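第一次上台打业余赛，分歧判定输了，大家帮我看看冤不冤

版块：拳击／搏击 > 业余与俱乐部比赛
浏览 2515

楼主　半夜跳绳的阿梨
上午 9:12

先交代背景。我在爱尔兰这边上班，去年秋天开始在 Ó Súilleabháin 拳馆练拳，教练就是老板 Tomás Ó Súilleabháin，嗓门大，脾气好。前阵子馆里报了 Sturkis 办的新人赛，在 Sokcombe 的一个社区礼堂，三回合，每回合两分钟，戴头盔，三个边裁。我的对手叫 Mairéad Horgan，比我高半个头，左撇子，19 岁。我比她大了整整一轮还多，称体重的时候她冲我笑，我腿就有点软。

第一回合我完全懵掉。耳朵里全是自己的呼吸，教练喊什么一句没听见，光看见她那只右手一直在我眼前晃。但是我一直在往前走，把她逼到角上两次，身上打中不少。第二回合我挨了一记后手直拳，头往后一仰，裁判上来给我数了八。我没倒！站得好好的！就是被数了。然后第三回合我豁出去了，从头追到尾，她一直抱我，裁判口头提醒了她好几次，一次都没扣分。

结果 2 比 1，她赢。

我下台以后还跟她抱了一下，她人非常好，她妈妈还给我塞了块巧克力。可是回家越想越不对劲，一三回合我觉得都是我的，怎么就输了呢？馆里的 Sinéad Flanagan 给我录了全程，我看了不下十遍，越看越觉得第一回合是我的。想听听打过比赛或者当过裁判的朋友怎么说，骂我也行，轻一点骂。

2 楼　左架不换右架
上午 9:40

先恭喜，敢上台就比馆里一大半人强了。

不过你自己写的这段话里已经有答案啦。“一直在往前走”在业余赛里不怎么值钱。边裁看的首先是有效击打，拳峰打到得分部位那种，干净的。你往前走，她边退边用前手点你，点中一下就是一下。左架的前手对咱们右架来说特别烦，距离近，角度怪，你自己感觉没多疼，可边裁看得清清楚楚。

你说“打中不少身上”，那你得回去看，是打在她身上还是打在她胳膊肘上。

3 楼　Sokcombe老观众
上午 10:05

那天我在现场（我侄子打的倒数第二场，输得比你惨多了哈哈）。你是不是穿红的？要是你的话，第三回合肯定是你的，我们那一排都这么觉得。第一回合我真没看明白，乱成一锅粥，两个人都紧张。第二回合没什么好说的，给她。

所以要我打分也是一比一，剩下那个回合看谁坐哪边。礼堂那个灯吊得那么低，坐在靠门那边的边裁能看见啥我都怀疑。

4 楼　楼主　半夜跳绳的阿梨
上午 10:31

对对对我是红方！终于有个在现场的！

@左架不换右架 我看了，有一些确实是打在手肘上……有一些。但是她的前手也有好多是拍在我手套上的呀，那个也算分吗？要不算就都别算嘛。

5 楼　钟声响了再说
上午 11:18

我来泼点冷水。读秒那一下才是关键。被数八等于那回合丢两分，第二回合就是 10 比 8，你就算一三都拿了，加起来也就打平，边裁再凭印象挑一个，挑她很正常。这个账很简单的。

6 楼　左架不换右架
上午 11:36

楼上这个说法我不同意，流传很广，但是业余这边读秒本身不自动扣分。职业赛里击倒了通常给 10 比 8，很多人就把这个搬过来了。业余赛里那回合是 10 比 9 还是 10 比 8，要看整个回合的差距。她要是就那一拳重的，别的时间两人差不多，10 比 9 完全没问题。

阿梨你有没有拿到边裁的分表？有分表就别在这儿猜了。

7 楼　钟声响了再说
上午 11:52

我在地方小赛事里看到的就是读秒基本 10 比 8。规则怎么写是一回事，边裁手上怎么写是另一回事。你去问问那些坐在台边的大爷，看他们翻没翻过规则。

8 楼　楼主　半夜跳绳的阿梨
中午 12:20

分表我没有，Tomás 说他去问 Sturkis 那边的人，估计要等。

趁午休我又按你们说的办法看了一遍录像，这次关掉声音，只数干净的。我把笔记本支在家里桌子上，一只手按暂停一只手画正字，画完自己先叹了口气。

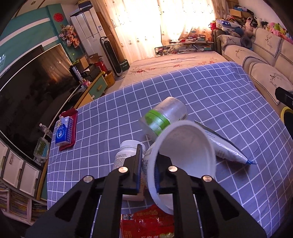
第一回合的问题比我想的大。我前三十秒里出的那几组拳，后手全是甩出去的，手腕是松的，打到了也是手套内侧那一面，按左架说的标准一分都不值。她呢，出手少，可每一下都是直的。我把正字画在便签上，画完一张收一张，桌上还是那块蓝紫底白格子的布，布上立着个白瓶子。第一回合那张写完我还不服气，撕了重数了一遍，结果一样。所以第一回合，唉，可能真是她的，差得不多，但是是她的。

第三回合我还是坚持是我的！她抱得太多了！

9 楼　Rostam Bahrami
下午 1:04

我跟阿梨一个馆的，实名来说两句。那天我在角上给她递水。

第三回合搂抱的问题，场上裁判口头提醒和正式警告是两码事，口头提醒多少次都不影响分数，正式警告才影响。录像里裁判那个手势我看了，我觉得没有一次是正式的。要不要给警告是他的权力，换个裁判可能第二次就给了。你可以觉得他手松，但这不能算判错。

另外有一件事阿梨没写，她赛前那一周掉秤掉得太狠了。我当时就说过她。

10 楼　胖虎今天也没减
下午 1:22

来了来了，最爱看的减重环节。掉了多少？怎么掉的？

11 楼　楼主　半夜跳绳的阿梨
下午 1:45

Rostam 你怎么把我卖了……

好吧我交代。报名的时候写了个比我平时低一级的级别，想着打小个子占便宜，结果 Mairéad 这么高也在这个级别，哈哈哈哈我图啥呢。最后两天基本没怎么吃，称重前一晚裹着垃圾袋跳绳（用户名就是这么来的），早上上秤刚好，还富余了 340 克，气得我想当场吃个面包。

称完我喝了一大瓶水又吃了一堆香蕉，上台的时候肚子是胀的，第二回合开始手抬不起来。挨那一拳之前我知道她要出后手，我看见了，手就是没上去。

12 楼　钟声响了再说
下午 2:03

那这帖子可以结了。新人第一场减重，谁教你的？你教练不管？

13 楼　楼主　半夜跳绳的阿梨
下午 2:09

别说我教练，级别是我自己填的，他以为我平时就那个体重。他知道以后脸都绿了，赛后训了我一路，从礼堂训到停车场。

14 楼　Malou在北边
下午 2:50

我叫 Malou Thoroddsen，中文是在成都学的，打字慢，请大家包涵。我以前打过几年，现在偶尔去给小比赛做边裁，所以看到这个帖子很想说话。

第一，7 楼的朋友，台边的大爷里面也有阿姨，我们翻过规则的，还要考试的:)

第二，读秒那一回合，我自己会先问：如果把那一拳拿掉，这个回合是谁的？如果拿掉以后还是蓝方好一点，那我会认真想 10 比 8。如果拿掉以后是红方好一点，那就是 10 比 9。没有看过录像，我不能说这一场是哪一种。

第三，往前走的选手总是觉得自己赢了。我自己打的时候也是这样，我输过一场很生气，过了两个月看录像，脸很红。坐在台边看到的和在台上感觉到的很不一样，因为在台上你记得自己打出去的每一拳，挨的那些小拳头你不记得。

15 楼　Sokcombe老观众
下午 3:15

欢迎 Malou！那我问一句，主队选手是不是有加成？Mairéad 是本地的，她一出拳半个礼堂就嚷嚷，阿梨打中了只有角上两个人在喊。边裁也是人啊，听着声音手能不偏？

16 楼　Malou在北边
下午 3:41

会影响，说不会影响的人我不相信。所以有的边裁会刻意提醒自己只看拳头，不听。但是很难，特别是两个人缠在一起、看不清楚的时候，全场“哇”一声，你会以为发生了什么。

我不愿意说那天的边裁偏心，我没有在场。一个分歧判定，三个人里有一个给了红方，说明这场本来就很近。很近的比赛总有一边觉得委屈。

17 楼　左架不换右架
下午 4:02

同意 Malou。我补一个技术上的，给阿梨下次用。打左架别老往角上逼，你一逼她，她往她的右手边一转，你就正好撞在她后手上。你前脚要踩在她前脚外面，往你自己的左边绕，后手直拳从中间捅进去。这个在馆里找个左架陪你踩步子，踩一个月，光踩不打都行。

还有手腕松这个，多半是手套的事。你用的啥？

18 楼　楼主　半夜跳绳的阿梨
下午 4:30

比赛手套是主办方发的，平时练我用 Vovlow 的，魔术贴那款，二手群里收的，腕子那里确实有点塌。我还以为是我绷带缠得不好。

步子的事我记下来了！我们馆里正好有个左架的大叔，就是他每次踩我脚。

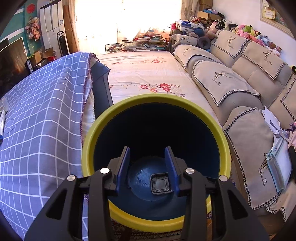
还有 Malou 说的“挨的小拳头不记得”，看完我愣了半天。我又拿第二回合去对，读秒那拳之前她点了我好几下，我脑子里真的一下都没有，像是别人挨的。可是我自己有一拳左勾打在她肋骨上，我连她哼的那一声都记得。这也太不公平了吧，脑子。

不过第三回合，第三回合！Malou 你要是愿意看，我把录像私信给你？

19 楼　Malou在北边
下午 4:48

可以，你发给我，我晚上看。只看第三回合还是全部？

20 楼　楼主　半夜跳绳的阿梨
下午 4:50

全部吧，死也死个明白。

21 楼　胖虎今天也没减
下午 5:16

手套这个我要抬个杠。腕子塌不塌跟甩拳没多大关系，新人紧张了都甩，给你换一千块的手套照样甩。我刚练那会儿也怪手套，换了三副，最后教练让我拿着两个矿泉水瓶打了半小时空拳，第二天老实了。

22 楼　左架不换右架
下午 5:25

拿水瓶打空拳我可不推荐，肩膀先废。慢速打沙包，一拳停一拳，看手套正面是不是平着贴上去的，比啥都强。

23 楼　胖虎今天也没减
下午 5:27

我肩膀好好的啊。

24 楼　左架不换右架
下午 5:28

你那是还没到时候。

25 楼　Rostam Bahrami
下午 6:10

刚练完出来。Tomás 说分表要到了，阿梨你今天没来，他让我拍给你，我直接在这儿说了你别打我：

第一回合，三个边裁里两个给蓝方，一个给红方。
第二回合，三个都给蓝方，全是 10 比 9。
第三回合，三个都给红方。

所以给你赢的那个，就是把第一回合给了你。钟声那位，读秒没有一个打 10 比 8 的。

26 楼　钟声响了再说
下午 6:22

行，这场我认。别的场次我保留意见。

27 楼　Sokcombe老观众
下午 6:35

第三回合全票！我说什么来着！我们那一排的眼睛是雪亮的。

28 楼　楼主　半夜跳绳的阿梨
晚上 7:03

啊啊啊啊第三回合三个都给我了！！我在公交车上叫出声，旁边的小孩看了我一路。

好，那我服了。就输在第一回合，输在前面那三十秒瞎甩上。搂抱没扣分也没影响结果，反正那回合本来就是我的，我之前还在心里骂裁判，对不起裁判。

Tomás 刚才也给我打电话了，说五月 Sturkis 还有一站，问我要不要报，条件是体重表他来填，我不许碰笔。我说我想想，他说想什么想，挂了。

29 楼　Malou在北边
晚上 9:37

我看完了，全部。先说我的分：第一回合蓝方，第二回合蓝方 10 比 9，第三回合红方。所以我也会给蓝方，对不起。

但是第一回合我倒回去看了两遍才决定。最后二十秒你有一组前手、后手、左勾，很好看，如果这一组早一点出现，多来一次，我就给你了。第三回合你的头保护得不好，追的时候下巴是抬起来的，对面如果不那么累，会有危险，这个请一定告诉你的教练。

读秒那一下，裁判做得对。你当时站着，可是眼睛没有看她。

30 楼　楼主　半夜跳绳的阿梨
晚上 9:55

谢谢 Malou，认认真真谢谢你。下巴的事我明天就跟 Tomás 说，虽然他肯定要说他早就喊了八百遍（是真的喊了，录像里全是他的声音）。

眼睛没有看她……我回去翻了，真的，我在看礼堂后面那个钟。

五月那站我报了，按平时体重报。左架大叔那边也约好了，后天晚上，脚趾先跟大家道个别。

31 楼　胖虎今天也没减
晚上 10:08

五月哪天，定了说一声，我带侄女去看。矿泉水瓶的事你真可以试试。

32 楼　左架不换右架
晚上 10:11

别听他的。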